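4.2 Household composition and refill behaviour

The deposit scheme in Sokness ran across 27 shops and market stalls, all of which had agreed to stop handing out single-use food packaging for the length of the trial. Loyalty card records gave 3,239 food purchases in which the buyer had a choice between a returnable container, their own container and a paper wrap. Of these, 1,659 were made with a returnable container. The remainder were divided between own containers and paper, but the tills at the smaller stalls did not separate the two, and they are treated as a single category in what follows.

Uptake differed more between households than between shops. A model with a random intercept for household explained a much larger share of the variance than one with a random intercept for shop, and adding the second to the first changed very little. Households with a member aged over 65 used returnable containers more often than others at the market stalls and less often at the supermarket counters. The interview material suggests that this has to do with the place of return: the market collection point is beside the bus stop, while the supermarket machine is at the far end of the car park. Distance to the collection point was measured from the centre of the postcode area and is therefore too coarse to test this directly.

Income had no clear effect once household size was included. This agrees with the findings from the earlier Eltari trial, where the deposit was lower and the containers were of one size only, and differs from the pattern seen in Başaran, where lower-income households returned containers sooner but took fewer of them. The Başaran scheme charged the deposit as a separate line on the receipt. In Sokness it was included in the shelf price, and several respondents did not know that they were paying it.

4.3 Return intervals

A container was counted as returned when its code was read at any collection point, whether or not this was the point belonging to the shop of purchase. Return intervals were strongly skewed. Most containers came back within two shopping trips, after which the rate of return fell sharply, and a small group was returned only when the end of the trial was announced in June. Containers not read by the closing date were treated as censored. We did not treat them as lost, as 421 of them were later handed in at the Flusesura washing depot without passing through a collection point.

The type of food sold in the container had a marked effect. Containers used for dry goods had the longest intervals, and respondents often said that they had kept them in the cupboard as storage. Those used for cooked food had the shortest. Bakery goods fell between the two, with a wide spread that is partly explained by the practice of freezing bread in the container in which it was bought. Lids were returned less often than bases in all categories. The codes were printed on the bases only, so the figures given here say nothing about lids, and the depot's own stock count is the only source for them.

4.4 Handling and washing

The cost model in Section 3 assumes a fixed washing cost per container. The depot logs show that this holds for the two smaller sizes. For the largest size the cost rose with the share of containers that needed a second wash, which in turn followed the length of the return interval. Food residue that has dried over several weeks is not removed by the standard cycle, and the longer cycle uses more water and more detergent for the whole load.

Trays and other open metalware used at food counters were left outside the deposit scheme (Figure 3). They do not leave the premises, they are washed on site, and they carry no code.

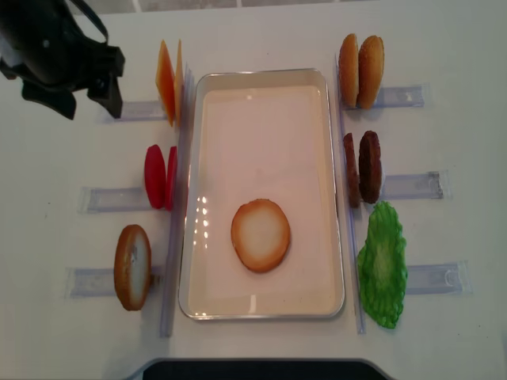 Figure 3. Metal tray with a single round bun slice.

The washing cost reported for the depot therefore covers customer containers only. If shops were to send their own counter equipment to the depot, the average load would be larger and the fixed part of the cost per item lower, but transport would increase by an amount that cannot be estimated from the present data. Two shops asked for such an arrangement during the trial. Neither request was taken up, as the depot had no space to keep shop property apart from scheme stock.

Transport between collection points and the depot was by the same van that served the market. Empty running was recorded for the first half of the trial only. We used the mean of that period for the whole trial, which probably overstates the emissions for the later weeks, when collection points were emptied on request and not on a fixed round. The effect on the comparison with single-use bags is small beside that of the assumed number of uses per container, to which the results are highly sensitive.

4.5 Limits of the purchase data

Purchases made without a loyalty card are missing from the data set. Card use was lowest at the market, and visitors from outside the town are almost entirely absent. The shares given in Section 4.2 should be read as applying to regular customers.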